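Giving up the storage unit

I have had a storage unit in Clokley for longer than I meant to. I took it on for three months when I moved out of the house on Alva Street, and in April I finally handed back the key. I'm writing down how it went because a few people have asked, and because I looked for this sort of post myself before I started and mostly found companies that wanted to haul things away for me.

The unit was ten by ten, on the ground floor, with a roll-up door that stuck a foot off the floor. The rent went up every year. I never added it up until this winter, when I sat down with the bank statements and found I had paid $2,018 over the last twelve months alone. The contents weren't worth that. I knew they weren't before I did the math, but seeing it as one figure got me moving.

What was in there

I had a list from when I moved in, taped inside the door. It said 27 boxes, a bookcase, two lamps, a bed frame and "misc." The misc. turned out to be half the unit. There was a lawn spreader, though I haven't had a lawn since the move. There were four suitcases, one inside another, and a rug I had paid to have cleaned before I rolled it up and forgot it.

The boxes were labeled in three different ways. Mine said things like "kitchen 2." My mother's said exactly what was inside, down to the number of pillowcases. The ones I packed on the last night said nothing, and those took the longest.

I gave myself six Saturday-sized chunks of work and needed nine. I would drive over around 8 a.m., before the lot filled up, work until lunch, and take one carload home or to the thrift store. I made a rule that nothing went back into the unit once it had come out. I broke it once, for the bed frame, on a day when it was raining hard and I couldn't get it on the roof of the car.

The kids' boxes

My two are both out of the house now. One is in Odavska for work and the other is an hour up the road, so I did a lot of this by text message. I'd write "blue dinosaur lunchbox?" and get back "no" within a minute. I had been paying rent on that lunchbox for years.

They wanted less than I expected. My daughter asked for her swim ribbons and one stuffed rabbit. My son wanted a shoebox of trading cards and was annoyed to hear I had already given away his skateboard, which he had told me to get rid of in 2,000 separate conversations, by my estimate.

The preschool toys were the hardest part for me, harder than anything that had belonged to my parents. I think that's because I used them too, sitting on the floor at the end of the day. I kept the picture books with the least tape on them. The puzzles went if a piece was missing, and nearly all of them had a piece missing. Plastic shapes and counters, the kind every family seems to end up with, went into a zip bag for my niece, who has a toddler and more patience than I do.

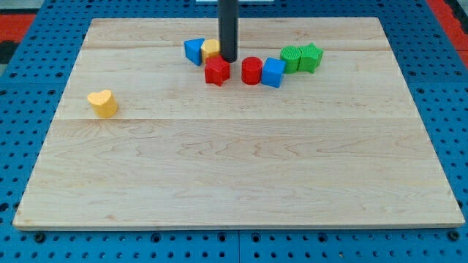 Paper

I had kept every utility bill from the old house. I had kept the manual for a dishwasher that stayed behind with the dishwasher. There were tax returns going back further than anyone could want, and mixed in with them were letters, which meant I couldn't just shred a box without looking through it.

What worked was sorting standing up. When I sat down I started reading. I put a board across two crates at counter height and made a pile for shredding, a pile for recycling and a small pile to keep. The keep pile ended up filling one accordion file. I took 71 pounds of paper to the shredding place, which charges by weight and gives you a printed slip. The man at the counter said that was on the low side for a storage unit.

I found my grandmother's recipe for plum dumplings on the back of a gas bill, so I'm glad I looked. I also found a check from my old employer for eleven dollars, long expired.

Furniture

The bookcase sold the same evening I listed it. The lamps took two weeks and went for five dollars each to a student who came by bus. I asked how he planned to get them home and he said by bus.

The bed frame was a good one, a Sondoler, solid and very heavy, and I couldn't give it away. Three people said they were coming and didn't. In the end Selvaraj Siriwardena from my old building took it for his guest room. He brought his own wrench and a blanket for the car and had it loaded in twenty minutes. He wouldn't let me carry the long rails.

The rug is in my living room. It fits better here than it did in the old house.

The last visit

You have to leave the unit swept or they keep the deposit. I had forgotten there was a deposit. I swept it, took the list off the inside of the door, and went to find the manager, who was on the phone and waved me toward a form. It asked for a reason for leaving and had a line half an inch long to write it on. I put "done."

I still have four boxes in the hall closet that I haven't opened – two of my mother's and two from that last night of packing. They've been there since the middle of the month. I've told my daughter she can ask me about them at Thanksgiving and that I'll be embarrassed if they're still there.

The deposit came back by check, minus nine dollars for a missing padlock. I found the padlock in my coat the next day. I haven't decided if it's worth the drive.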